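The Inheritance

My uncle Howard Wragg left the town of Dutdale three things when he died: a debt at the hardware store, a recipe for pickled beets that has since been ruled out by two doctors, and a will that ran to 41 pages.

I was named executor. I had met the man twice, and one of those times he thought I was the plumber. 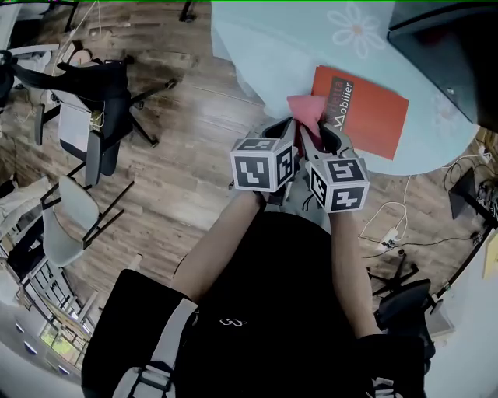
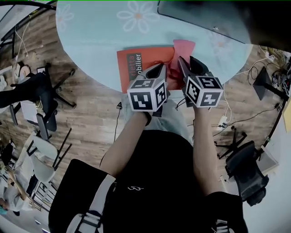
The round blue table, both times.

The will opened with his feelings on the county road department and did not get to the matter of property until page 8. There it said that the house on Navarrete Lane was to go to "whichever of my relations can sit through dinner with the others." No date was given for the dinner. No menu either, though the beets were strongly hinted at.

I called my cousin Karia, who is a lawyer in the sense that she finished law school and then opened a shop selling bath mats.

"Is it legal?" I asked.

"It's rude," she said. "Rude is usually legal."

So in May I invited everyone. There were more of us than I'd remembered, and most had brought tape measures. Aunt Lottie had measured the front windows before she took her coat off. Her son Dean was in the pantry, knocking on the walls and listening, like a man who has read one article about hidden safes. Karia brought a bath mat as a gift for the house, which she expected to own by dessert.

We sat down at six. I had made a chicken. I want that on the record, given what was said about it later.

The first to go was Dean. Somebody asked about his boat, and he said the boat was fine, and Aunt Lottie said a boat that is fine does not need to be mentioned to the insurance company, and Dean went outside to look at the gutters. We could hear him out there for some time, pulling on them.

Then came the matter of Grandmother's ring. I had hoped we might reach the potatoes before the ring. Lottie said it had been promised to her in a hospital. Karia said it had been promised to her in a different hospital. They compared hospitals. My brother, who had driven six hours and spoken to no one, put down his fork and said he'd sold the ring years ago to pay for his divorce, and could someone pass the salt.

Nobody passed the salt. By seven-thirty there were four cars fewer in the driveway and a bath mat on the lawn.

That left me, a plate of beets, and a small man in a brown suit at the far end whom I had taken for one of Lottie's husbands. He had eaten everything. He had eaten the beets. He was now folding his napkin into a square with every sign of a pleasant evening.

"I'm sorry," I said. "How are you related?"

"Oh, I'm not," he said. "I'm from Dredeck."

Dredeck, he explained, was the firm that held the second mortgage. He had come about the $3,320 that Howard owed them, and when he rang the bell a woman with a tape measure had told him to find a chair.

"You could have said something."

"I didn't like to interrupt. It was a lively conversation." He looked around the dining room, at the wallpaper coming away in one corner and the long brown stain on the ceiling – it was shaped like Florida, and growing a second Florida. "Is it true about the house? Whoever sits through it?"

"Relations only," I said.

"Ah." He seemed truly let down. Then he looked at me for longer than I cared for. "But you're one."

I had been so busy with the chicken that it hadn't crossed my mind. Outside, something heavy and metal came off the side of the house and landed in the flower bed.

"That'll be the gutter," said the man from Dredeck, and he reached across for the last of the beets.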